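Clenamico folding umbrella, 3 months in

Bought this for the walk from the bus to the office, 18 minutes if the lights are with me. Paid 57 dollars, which is a lot for an umbrella, I know. My last one was a cheap Nullard and it flipped inside out on day two.

Good stuff first. Opens fast, one hand. Handle fits my small hands. Dries by lunch if I leave it open under the desk. Been thru most of March with it and no bent ribs yet.

Taken upstairs at work, by the railing over the lower floor.

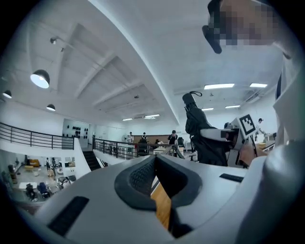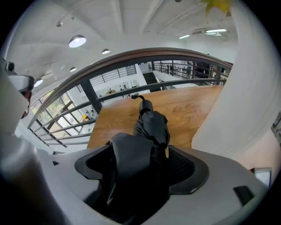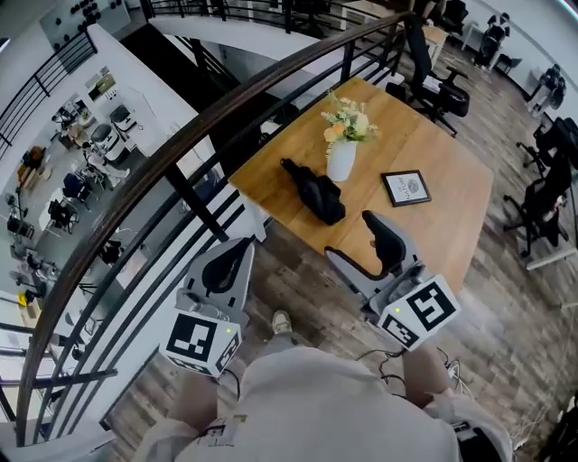
Now the bad. The sleeve is too tight, takes me forever to get it back on, so mostly I dont. Then it drips in my bag. The closing strap is short too and the snap is fiddly with cold fingers. Also the button sticks a little, had to press it twice on Saturday with groceries in the other arm. Annoying but it did open.

Wind: fine up to 18 mph or so, past that I just put it down and get wet.

Would I buy it again? On sale yes. At full price maybe look at the Urcombe, my sister has one and the strap is way better. 4 stars, minus one for the sleeve.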